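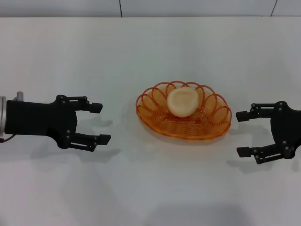
Pre-Acceptance Inspection Checklist: Prullier Two-Arm Tabletop Handling Kit
Supplier: Granunent
Site: Goseck evaluation bench
Date of inspection: January 16, 2020
Status: accepted for trial with open items (see Section 7)

Marks used: OK = meets the requirement. OBS = observation, no action needed before trial. OPEN = action needed, owner shown. N/A = not applicable to this configuration.

The kit was inspected as delivered, in the supplier's standard table layout, with parallel grippers on both arms. Item numbers follow the Goseck bench form, revision 3. Items that apply only to floor-standing cells have been left out, so the numbering has gaps.

Section 1. Delivery and documents

1.1 Packing list matches contents. OK
1.2 Operating manual supplied in English. OK
Comment: 116 pages. The index refers to the older controller in two places. Page references for the stop functions are correct.
1.3 Risk assessment template supplied. OK
Comment: The template covers the arms and the grippers separately. The two were merged for our file, as the bench will never run an arm without a gripper.
1.5 Spare parts list with order codes. OPEN (Granunent)
Comment: Fingertip pads are listed only as part of a full finger set. A separate order code was requested. Pads are a wear part and should not require a change of linkage.
1.6 Software version on controller matches version on certificate. OK

Section 2. Table and mounting

2.1 Table level and locked. OK
2.2 Arm base bolts at specified torque, paint-marked. OK
Comment: One bolt on the right base was under torque on arrival. Corrected and marked. To be checked again after the first 14 hours of running.
2.3 Table surface free of damage, edges and burrs. OK
2.4 Surface finish suitable for the workpieces. OBS
Comment: Matte white finish. It gives strong contrast with the black fingers, which helps when judging clearance by eye. Pale workpieces set directly on the table will have much less contrast. The supplier recommends a colored carrier for such items. A bun in an orange wire basket is one such arrangement and is acceptable for the trial.
2.6 Rear wall panels fixed, no loose seams within reach of either arm. OK

Section 3. Grippers

3.1 Both grippers seated on the wrist, fasteners secure. OK
3.2 Fingers open and close over full travel without binding. OK
Comment: Tested in 78 cycles on each side. No change in motor current between the first and last cycle.
3.3 Fingertip pads present, undamaged, flat against each other when closed. OBS
Comment: The lower pad on the right gripper closed with a slight angle. A feeler gauge passed at the outer edge only. Within the supplier's tolerance. Record again at the February check.
3.4 Pivot fasteners secure, caps in place. OK
3.5 Gaps between finger bars assessed for pinch hazard. OBS
Comment: The linkage opens and closes gaps along the length of the finger as it moves. A fingertip can enter some of these in the open position. The manual warns of pinching between the pads but says nothing of the linkage. A warning line has been added to the bench instruction. Hands stay off the fingers unless the arm is in the locked state.
3.6 Grip force limit set and confirmed with gauge. OK
Comment: Set to the lowest of the supplier's presets. Bakery items do not need more, and the middle preset left marks on the foam test block.
3.7 Gripper holds position on loss of power. OK
Comment: The gripper neither opens nor closes when power is removed. Anything held stays held. Operators must know this before clearing a trapped object, and the manual release is to be demonstrated at induction.
3.9 Surfaces suitable for contact with food intended for eating. OPEN (Granunent)
Comment: No food contact declaration was supplied for the pads or the finger bars. Until one is received, every food item used on the bench is a test piece and goes to waste after the session. This applies to wrapped items as well.

Section 4. Cables and wrist

4.1 Cable to gripper has strain relief at both ends. OK
4.2 Cable clear of fingers in all wrist positions. OBS
Comment: Clear in the positions used by the supplied programs. At the extreme of wrist rotation the cable on the left side becomes tight before the software limit is reached. The limit was reduced in the bench settings. Granunent has been asked whether a longer cable is available.
4.3 No cable crosses the working area of the table. OK
4.5 Connectors keyed and labeled. OK
Comment: Left and right connectors are identical in shape and differ only in label. Swapping them gives a clear error at startup and no motion.

Section 5. Two-arm operation

5.1 Minimum distance between grippers enforced by controller. OK
Comment: Tested by commanding both arms to the center of the table at reduced speed. The second arm stopped each time. The stop is a controlled one, and an object held in the gripper stayed in place.
5.2 Both arms stop when either emergency stop is pressed. OK
5.3 Restart needs a deliberate action after a stop. OK
5.4 Starting position leaves both grippers clear of the workpiece. OK
Comment: Fingers open, no contact with carrier or contents. Clearance does not have to be equal on both sides. The form asks only that neither gripper touches anything at start.
5.5 Carrier suitable for approach from both sides. OBS
Comment: Wire baskets with an open looped rim need care. A fingertip pad can pass through a loop and catch when the arm lifts. The lift program should include a short pause and a force check before full height. With solid-walled trays this is not needed, but leaving the check in costs little cycle time.
5.6 Carrier stable if one side is lifted first. OBS
Comment: A light carrier tips readily. The two-handed lift in the supplied program is synchronized and passed with an empty tray and with a loaded one. The one-handed lift is disabled on this bench.
5.8 Handover between arms. N/A
Comment: Not part of the offer. Sold by Granunent as a separate option.

Section 6. Area and operators

6.1 Floor marking in place. OK
6.2 Emergency stop within reach from each working side. OK
6.3 Lighting even over the table. OBS
Comment: The front of the table is slightly dimmer than the rear, and the grippers throw soft shadows on the surface. No effect on safe use. Anyone tuning the vision settings should do it with the bench lights in their normal state and not with a hand lamp.
6.4 Table cleared of tools before each run. OK
6.5 Induction record available for each operator. OPEN (Goseck)
Comment: Form exists, not yet signed for the second shift. No second-shift running until complete.

Section 7. Open items before full acceptance

1.5 Separate order code for fingertip pads. Owner: Granunent
3.9 Food contact declaration or written statement that none exists. Owner: Granunent
6.5 Second-shift induction records. Owner: Goseck

Items 3.3 and 4.2 are to be looked at again in February, whatever the state of the open items.

Section 8. Notes on the offer

The Prullier kit was compared on paper with the Ferraro bench package. Both include two arms, two grippers, a controller and a table. Ferraro supplies pads as a separate spare and includes a food contact statement in its quotation. Its finger travel is shorter, and its controller does not enforce a minimum distance between arms without an added module. For this bench the enforced distance counted for more than the spare part question.

The price of the Prullier kit includes one service visit. It is suggested that the visit be held back until the wrist cable question is settled, so that any change of cable can be made on the same day.

Guarding was not assessed beyond the items above. The trial runs at reduced speed only. Any request to raise the speed limit requires a new inspection of Sections 3 and 5 and a signed change to the risk assessment. A copy of this form is kept in the bench folder with the torque record and the gauge readings.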